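4.2 What the lineup posters left out

I came to this part of the project sideways. I had been collecting festival announcements for the chapter on ticketing, and I kept noticing how little they told me about the people on the bill. A name, a city, maybe an album title, and then on to the next one. So I started keeping a second spreadsheet (my advisor would call it a distraction, and she'd be right, but it was fun!) and by the end of June it had 2,205 performer blurbs in it, all of them from small outdoor music festivals with free or nearly free entry.

The first thing I looked at was length. Headliners get more words, which surprised me not at all. What did surprise me was how the words were spent. For a headliner, the blurb talks about past work: the record, the tour, the TV spot. For a local opener, it talks about friends. You get "has played with" and "has shared a stage with" over and over, and sometimes the borrowed name is better known than anybody else on the poster. I coded these as "lean-on" blurbs, and I wish I had picked a more dignified label before it got into all my file names.

Ploto, the festival I know best, is a good case. It runs 12 acts over one long afternoon and evening, and the blurbs are written by whoever is updating the website that week. I asked the bands how they felt about theirs. Most hadn't read them. One singer, who goes by Ama on stage, had read hers and was still annoyed, as it called her a DJ and she doesn't DJ. She had sent in a bio of her own, a pretty good one, and it was trimmed down to its first line and a guess.

The duo Hashmi had the opposite trouble. Their blurb was copied word for word from a page for a different festival, so it promised a drummer they had parted with and a set of songs they'd stopped playing. People came up to them afterward to ask for those songs. I don't want to make too much of one story, but I found copied blurbs everywhere once I started comparing text, and they tend to travel with their mistakes on board. Skilo's page had 3 in a row lifted from the same source, typos included.

I should say how the coding was done. I read everything once straight through, then again in shuffled order, marking each blurb for city, genre, past work and borrowed names. Where my two readings disagreed I took the second one, unless I had a note saying I was tired (I had several of those notes, mostly on Thursday).

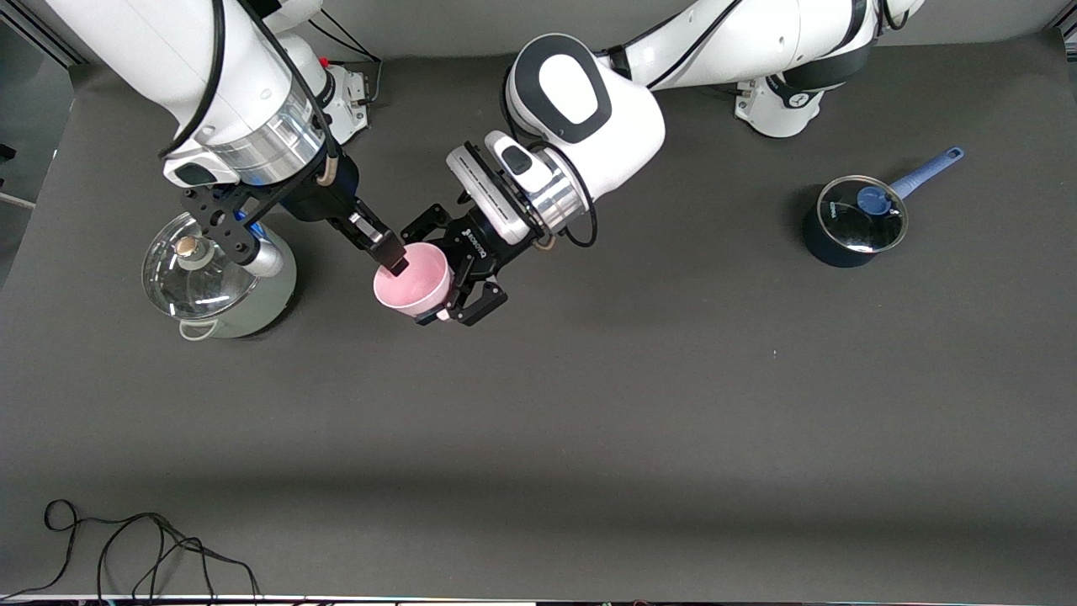

Figure 4. Two white robot arms holding a pink plastic cup over a dark gray tabletop.

Elaheh Kiani read a draft of this section and wrote back that I was being too hard on the people doing the typing, who often get the final lineup at night and need the page live by morning, and that a copied blurb may be the only one a band has ever had. I think that's fair. It fits with what I heard at Ploto, and I've gone back and taken out the word "careless" in two places.

It doesn't change the pattern, though. A short blurb still has to pick one thing to say, and for the openers that one thing is usually somebody else. The next section looks at what the same acts write when they get to describe themselves.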